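Zitville Bench Sorting Set
Bins, tray and mat for small parts

Product details

The Zitville Bench Sorting Set is made for people who handle small components at a table: switches, terminals, contact blocks, fuses, fittings. It gives you one shallow tray for the parts you are working through and two deeper bins to sort them into, with a mat underneath to keep the lot from sliding.

The set is put together at our warehouse and shipped in one carton. Bins, trays and mats are also sold separately if you need to replace a piece or want more of one kind.

What's in the carton

2 white bins, rectangular, open top, flat floor
1 blue tray, shallow, rounded corners
1 brown bench mat
1 sheet of blank labels

The bins

The bins are moulded in white translucent plastic with thick walls. They have no lid. The floor is flat all the way across, so a part set on end stays on end, and there are no ribs for small screws to hide behind. Wall height is 100 mm. The plastic is smooth inside and wipes out with a damp cloth. Under strong overhead lighting the floor will show some glare, and customers who sort by eye under a single lamp sometimes prefer to line the bin with a cut piece of the mat.

The tray

The tray is glossy blue with a slightly raised lip. It is low enough to reach into from any side of the bench. We chose blue for contrast with the black, silver and yellow parts that make up most electrical stock. Length is 300 mm. It isn't suitable for solvents or for use in a parts washer.

Layout

Most buyers put the tray in the centre with a bin on either side. Left and right can mean whatever suits your shop: pass and fail, new and salvaged, normally open and normally closed. If you are left-handed the arrangement works the same way, as the two bins are identical.
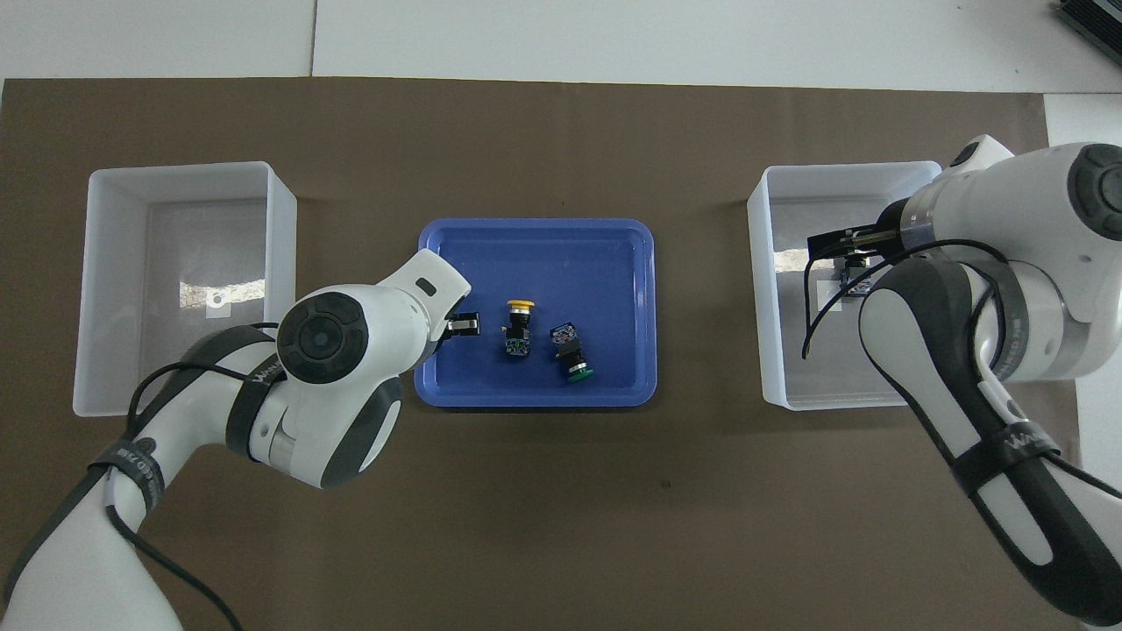 Tray in the centre holding two push-button switches, white bins to the left and right, on the brown mat. Switches not included.

The mat is cut to cover most of a standard work table and can be trimmed with a utility knife. It lies flat after a few hours out of the carton. In February and other cold months, let it come up to room temperature before unrolling it. Do not fold it for storage.

Care

Wash the bins and tray in warm water with dish soap. Do not put them in the dishwasher. Vacuum or brush the mat, then wipe it down. Pencil and most marker will come off the bins with rubbing alcohol.

Ordering

Stock no. 142: complete set
Stock no. 91: blue tray only

For single bins or mats, send us a note with the quantity and we will quote it. Schools and training centres can order on account. Colour substitutions are not available on the complete set.

The Lider rail and the Pundow stacking frame do not fit these bins. If you need bins that hang on a rail, see the Miettinen series, listed under Wall Storage.

Returns

Unused sets can be returned in the original carton. Trimmed mats can't be returned. If a bin or tray arrives cracked, keep the packaging and contact us before throwing anything out, as the courier may ask to see it.

Questions about this product go to Tanner Bélanger at the parts counter. Phone orders close at 4 p.m.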